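Procès-verbal de la salle haute

Nouvelle

Il fut porté au registre de la société Vilela, établissement de Hurnudgate, que la démonstration 113 avait débuté avec retard. Le greffier des apprentissages, dont la fonction consistait à consigner ce que l'on montrait au bras et ce que le bras en retenait, inscrivit l'heure dans la marge et prit place contre le mur.

L'opératrice se tenait dans la pièce voisine, les deux mains engagées dans les poignées de commande. Elle ne voyait la table qu'à travers les écrans de son pupitre. Le protocole, arrêté en juillet par la direction, lui prescrivait de saisir la bouteille par le haut, de la tenir verticale, puis de la reposer près du livre. Il lui prescrivait aussi de se taire pendant la prise, et elle observait cette clause avec une rigueur que le greffier avait d'abord attribuée à la timidité.

Le bras portait le nom d'Emel dans les pièces officielles. Il reproduisait chaque geste de l'opératrice, jusqu'à une légère hésitation du poignet avant la descente. Le règlement qualifiait cette hésitation de bruit et demandait qu'elle fût écartée des enregistrements. Le greffier avait relu l'article à plusieurs reprises. Il n'y avait trouvé aucune indication sur la manière de distinguer une hésitation d'une précaution.

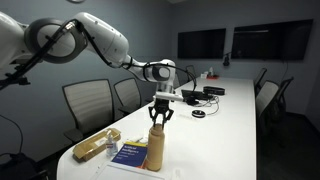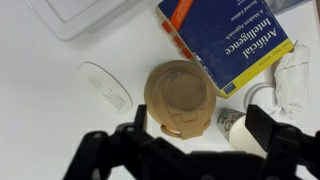
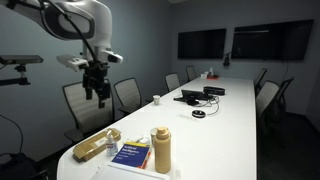 Hurnudgate, salle haute. La pince noire, la table blanche et le livre bleu « Artificial Intelligence ».

À la reprise, l'opératrice demanda par écrit l'autorisation de conduire 4 essais supplémentaires. L'autorisation fut accordée. Elle fit descendre la pince, la referma, la rouvrit, recommença. Au dernier essai, elle lâcha les poignées et laissa le bras agir seul, ainsi que le prévoyait l'annexe.

Emel s'avança au-dessus de la table. Parvenu à la hauteur voulue, il s'arrêta. Le greffier compta les secondes sur le cadran et en inscrivit 30, durée que nul enregistrement antérieur ne comportait. Puis le bras descendit, saisit la bouteille et la reposa près du livre, un peu plus doucement que l'opératrice ne l'avait jamais fait.

La maison Hiltitz, commanditaire de l'étude, avait exigé 300 démonstrations conformes avant toute livraison. Une prise aussi lente ne pouvait être déclarée conforme. Le greffier passa dans la pièce voisine afin d'en informer l'opératrice, qui regardait encore ses écrans.

– Il a attendu, dit-elle.

– Le formulaire ne prévoit pas ce terme.

– Ma mère posait ainsi les verres, le soir, quand nous dormions à côté. Je ne pensais pas l'avoir gardé dans les mains.

Le greffier regagna sa chaise. Il relut la rubrique des anomalies, puis celle des observations – la seconde n'était presque jamais remplie – et choisit la seconde. Il écrivit que la tâche avait été accomplie, que l'objet était intact, et que la durée constatée devait être conservée au dossier sans correction.

Il apposa son visa, data la feuille du 3 décembre 2020 et fit demander à l'opératrice si elle souhaitait poursuivre. Elle avait déjà repris les poignées.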